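Fondstead Refurbishing
Desktop towers: questions about strip-down and parts

Which machines do you accept?
Full-size and mid-size desktop towers, complete or partly stripped. Small form factor cases go through the Foris counter and are priced separately.

Should I remove the memory and processor first?
You may keep either one. Tick the matching box on the intake form so the board is not listed as incomplete by mistake. Transport a loose processor in a rigid tray, never in a bag with screws.

What about the drives?
Take them out if you want them back. Drives left in the cage are wiped or shredded, and the serial numbers are sent to you by email.

Why do you lay the case on its side?
The board then sits flat and the heavier parts do not pull on their mounts when the last screw comes out. Cables also stay where they are put, more or less.

In what order are parts removed?
Power cord and side panel, then expansion cards, memory, cooler, processor. Drives and drive cage follow. The power supply comes out after its connectors are free, and the motherboard is last.

Is the retention bracket left open on an empty socket?
Only during inspection. Before storage it is closed and a cover is fitted. Boards that arrive without a cover get one from stock at no charge.

Do you open power supplies?
No. They are load-tested as a unit or sent to Bagheri for metals recovery. Please do not open them yourself – the capacitors can hold a charge after the cord is pulled.

How long does testing take?
A board is run for 4 hours on known good parts. Allow 26 days for a batch, including grading.

How many towers are reused?
Last year 1,358 cases went back out with a working board. The rest were sorted for steel, copper and plastic.

Can I collect a single part?
Yes, with the intake number. Parts are held for 2 months. Write to Farhad Rezaei at the parts desk.

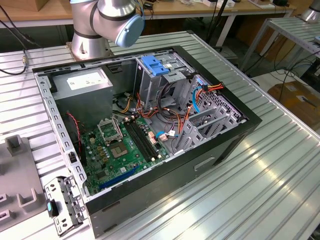
Lamstead, March
Open tower, processor socket and memory slots empty, power supply and drive cage in place. Cabling still runs across the board and loops near the cage. Page maintained by Keyvan Pakzad.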